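About Stordale

Stordale supplies tableware and draining racks to canteens, guest houses and shared kitchens. The company opened in January with one product line, the Surnonier plate, and a rented storeroom on Osman. It now stocks 129 items and serves 20 regular accounts. Guðlaug Mikkelsen handles purchasing and product checks. Rizal Sutanto handles orders, spare parts and returns.

What we supply

Most of our range is plain, single-color tableware. Plates are sold by the piece, so a kitchen can replace breakages without buying a full set. Racks are sold separately - the slot spacing is listed on each product sheet and should be compared with the rim depth of the plates already in use. A shallow plate with a wide rim can double as a fruit plate between meals.
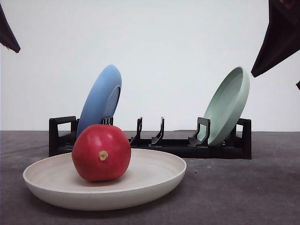
Can I order a rack without plates?
Racks ship on their own, and the minimum order is one. Send us the diameter and depth of your plates and we will confirm the fit before dispatch.

How we check products

Each new plate is checked for flatness, rim thickness and stability when stored on edge. Each rack is checked empty and then with plates of different depths. We record where the rim makes contact, how far the plate leans and whether it can be lifted out without touching its neighbor. Items that fail go back to the maker with a copy of the check sheet.
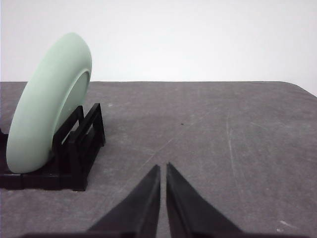
Storage on edge takes less counter space than stacking and lets air reach both faces of a plate. It also puts the full weight on a short length of rim, so the uprights have to do their share of the work. A small lean like the one on the pale green plate is acceptable under our rules, provided the slotted section supports it from behind. We mark a rack down if the plate can roll forward in its slot.

Orders and returns

Our largest order to date was 2,689 plates for the Bindangate residence halls, delivered in 2 shipments. Smaller orders follow the same process. Unused goods may be returned in their original packing - please include the order number. Questions on fit or spacing go to Guðlaug, and everything else goes to Rizal.

Page last revised April 2023.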